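Dudness cell, Grultholm workshop - notebook entry, Monday

Routine attention to the two-arm cell was begun at 08:20. The finger mounting screws were brought to the Hikard setting and the wrist cameras were left in their present position. Finger wear is to be recorded at every 308 hours of running.
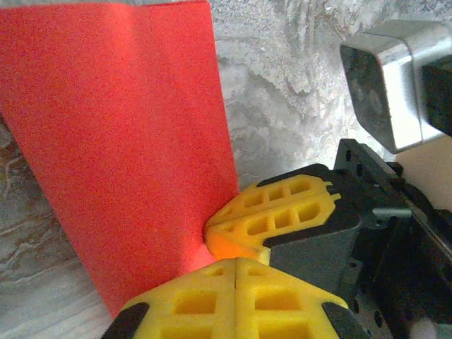 Yellow lattice fingers at the red sheet.

Both base plates remain on the common front rail. Cable slack is to be judged with the arms reaching toward the centre, as the loops behave differently when parked.
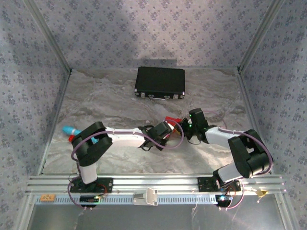 Dlamini asks that the slack at the elbow be left generous, having replaced one cable at 273 hours on account of a tight loop. The request is accepted and the clips will stay as they are.

Homing offsets were copied to the cell log before any adjustment. The left shoulder reads 78 counts from its August value and the tolerance

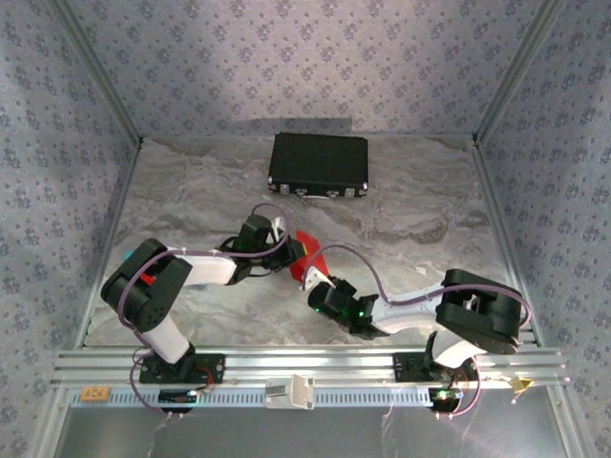
is 20, so the joint is to be re-zeroed prior to further cloth work. The right arm requires no correction.

Wiring under the bases is to be tidied at the next stoppage - power off at the wall first.

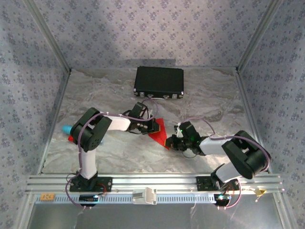
Spare fingers are in the grey drawer. Reorder when one pair is left.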